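Home > Tips > Desk and Study

Keeping a small desk clear when it has to do several jobs

By Ghazal Arabzadeh

Our table is used for homework in the afternoon, bills in the evening and stickers at any hour in between. It is a light wood one with rounded corners, and there is no drawer. Anything put down on it stays there until someone moves it. These are the things we do to keep it usable. None of them costs much.

Start with the mouse

Give the mouse a fixed place and put it back there when you finish. A mat is the easiest way to mark the place. It need not be a big one. If you mostly click and scroll, a mat a little wider than your hand is enough, and a small one leaves more table free for paper.

Shaped mats are fine as long as the middle is flat and wide enough for the movement you make. Check the edge before buying. A thick raised edge is uncomfortable under the wrist, and a scalloped outline collects crumbs in the dips. Wipe round it with the corner of a cloth.

If the mat slides about, clean the underside before you replace it. Most of the time it is only dust. Wipe it with a damp cloth, let it dry face down and try again.
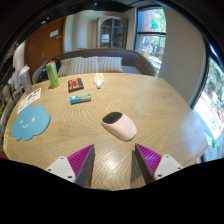
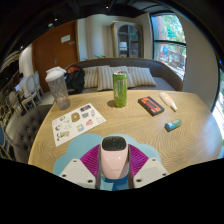
The pink mouse and the cloud mat, with stickers close by.

Cleaning a pale mouse

Light colours show grey marks where the fingers rest. Switch the mouse off or unplug it first. Put a little washing-up liquid in a cup of warm water, dip a cloth and wring it out until it is almost dry. Wipe the shell, then go over it with a second cloth and plain water.

Glossy parts scratch easily, so use a glasses cloth on those and keep kitchen paper away from them. Do not use nail varnish remover or anything with bleach in it. For the gap between the buttons, fold a piece of thin card and run it along once. Turn the mouse over and clean the sensor window with a dry cotton bud. If the pointer has been jumping, that is the first thing to try.

Do the small feet underneath as well. They pick up a ring of dirt which rubs off on to the mat.

Washing a cloth-topped mat

Use lukewarm water and a drop of shampoo or washing-up liquid. Rub with your fingers, working from the middle to the edge, and be gentle over anything printed. Rinse until the water runs clear. Press it between two towels. Do not wring it, and do not put it on a radiator, as the backing can curl. Leave it flat overnight. A smooth wipe-clean mat only needs the damp cloth.

Stickers

Sheets of stickers spread over a table faster than anything else we own. Keep them in a clear plastic wallet, one sheet behind another, and stand the wallet upright with the school books. Part-used sheets go at the front so they get finished.

Cut very empty sheets down. If there are only three stickers left, trim round them and throw the rest of the backing away.

When a sticker ends up on the wood, warm it with a hairdryer on low and peel from one corner, slowly. Rub off what is left with a little cooking oil on a cloth, wait a few minutes, then wipe with soapy water. Try the oil on the underside of the table first, especially if the finish is old or waxed. Ningsih Khoo wrote in to say that a blob of sticky tack pressed down and pulled up works on small bits of glue. I have tried it and it does, though it takes some patience.

Drinks

Keep cans and bottles at the back of the table, on the opposite side from your mouse hand. Use a coaster even for a can, because a cold one leaves a ring. Close the lid on a shaker bottle every time you put it down.

Rinse a shaker as soon as it is empty. If it already smells, fill it with warm water and a spoonful of bicarbonate of soda, leave it for a few hours and wash it as normal. Store it with the lid off.

If something does spill, lift the mouse and mat first, then blot the wood from the outside of the puddle inwards. Wipe along the grain afterwards.

Small things that roll

Batteries, pens, glue and little tubes need a container with sides. A shallow box about the size of a paperback is enough. Ours once held biscuits. Keep loose batteries in their own small box, with the ends not touching each other or anything metal, and take dead ones to the shop collection bin when you next go.

Pencil cases and other flat cases should go along the back edge, square to the table. Set down at an angle they take up twice the room.

The evening clear

At 8 o'clock we take everything off that does not live there. Cups and bottles go to the kitchen, paper goes in the wallet or the bin, and the mouse goes on its mat. Then one wipe with a damp cloth and one with a dry cloth. If you leave it for three days it becomes a proper job.

Readers' tips

Yusri Ismail: A strip of non-slip shelf liner under a small mat stops it wandering. Cut it slightly smaller than the mat so it doesn't show.

Syafiqah Kusuma: I keep a soft make-up brush with the pens and use it for crumbs along the skirting side of the desk.

Next page: Untangling and labelling cables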